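Shared inboxes move to Pralley: what changes for mail and chat

From the Bronatley IT newsletter, May 28, 2018

The shared inboxes used by the front office, accounts and facilities will be moved from the old mail server to Pralley over the next few weeks. Personal mailboxes were moved last year and are not affected. Group chat rooms stay where they are, but the way they connect to the shared inboxes will change, and that part needs some action from room owners.

The old server handles a shared inbox as an ordinary account with one password known to several people. Pralley does not. Each shared inbox is a group, and members open it with their own login. There is no group password to pass on, and the list of members can be read by anyone in the group. When a person leaves the company, their login is closed and access to every group ends at the same time.

Order of the move

Facilities goes first, then accounts, then the front office. Each move starts at the close of business and is expected to finish overnight. During that time new mail is held in a queue and delivered when the move is done. Mail can still be sent from personal mailboxes, but replies sent from the shared address will wait in the queue as well.

Messages are copied with their original dates and sender names. Folders keep their names unless the name contains a slash, in which case the slash is replaced by a hyphen. Rules and filters are not copied. Lowri Bowen has exported the current rules for all three inboxes as plain text, and the files are in the migration folder on the team drive. Each group will need to enter its own rules again after the move. Most of them take a minute or two. The accounts rules that sort by invoice number use a pattern match, and Pralley writes these in a slightly different way, so those are being converted ahead of time.

Attachment limits

The old server accepted anything up to the size of the mailbox. Pralley has a limit of 201 recipients per message from a group address and will not deliver a message with more than 1,000 lines of quoted text below the reply. The second limit sounds odd, but long supplier threads do reach it. If a message is returned with a "thread too long" notice, delete the older quoted text and send it again. The full thread remains in the archive.

Large files should go to the team drive, with a link in the message. Files that are already attached to old messages will be copied as they are. 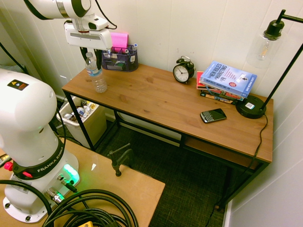 Desk with bottle, organizer and alarm clock.

Chat connections

Several chat rooms show a notice when mail arrives in a shared inbox. These notices are sent by a small program called Dekenis, which logs in to the old server with the group password and checks for new messages every six minutes. It will stop working for each inbox on the night of its move.

The replacement uses a web hook. Pralley sends a short message to the room when mail arrives, so the delay drops to a few seconds. The notice contains the sender, the subject and a link. It no longer contains the first lines of the message. This was a choice on our side - several rooms have outside guests in them, and message text was being shown to people who had no access to the inbox.

Room owners need to do the following:

Open the room settings and choose Connections.
Remove the entry named Dekenis.
Choose Add, then Incoming hook, and give it the name of the inbox.
Copy the address that appears and send it to Meinir Rowlands by direct message. Do not post it in the room.

Anyone who has the hook address can post to the room, so treat it the same way as a password. If it is shared by mistake, delete the hook and make a new one. The old address stops working at once.

A room can hold more than one hook. The facilities room currently gets notices from two inboxes through a single Dekenis entry, and it will need two hooks after the move. Notices can be muted for each hook separately, which was not possible before.

Phones and tablets

The mail app that came with your phone will work with Pralley for personal mail but will not show groups. To read a shared inbox on a phone, install the Pralley app and sign in with your normal login. Groups appear under the personal inbox, in a section that is folded shut on first use. Tap the section heading to open it.

Remove the old shared account from the phone after the move. If it is left in place, the phone will keep trying to sign in with the group password and will show an error each time. It does no harm to the new inbox, but support will ask you to remove it before looking at anything else.

Push notices for groups are off by default in the app. They can be switched on under Settings, then Notices, then Groups. On older tablets the setting may be missing until the app has been closed and opened once.

Known problems

Search in a group covers only the last 1,000 messages until the index has been built. We tested this with the facilities inbox and the index took about a day. Older messages can be found by opening the folder and sorting by date.

Read and unread marks are now kept for each person. A message that you have read will still look unread to the rest of the group. Teams that used the unread mark to show that a message had not been dealt with should use the Assign button or a colored label. The front office has tried both and prefers Assign, as it also shows the name of the person in the mail list.

Out-of-office replies set on a shared inbox are not moved. Dijkstra, the company that hosts our Pralley service, has confirmed that group replies can be set by any member with the Manager role. At least two people in each group will be given that role.

Signatures for groups work on the desktop version only. Replies sent from the phone app use the personal signature, even when the group address is chosen as the sender. Dijkstra lists this as an open fault and has not given a date for a fix. Until then, check the signature before sending a reply from a phone.

Calendars

The room booking calendar is tied to the facilities inbox and moves with it. Existing bookings are kept, including repeating ones. Invitations that have been sent but not answered will be shown as open, and the people invited may get a second copy. Accepting either copy is enough.

Questions about the move go to the IT support room. For changes to the member list of a group, write to Lowri Bowen with the name of the inbox and the people to be added or removed. Changes received before noon are made the same day.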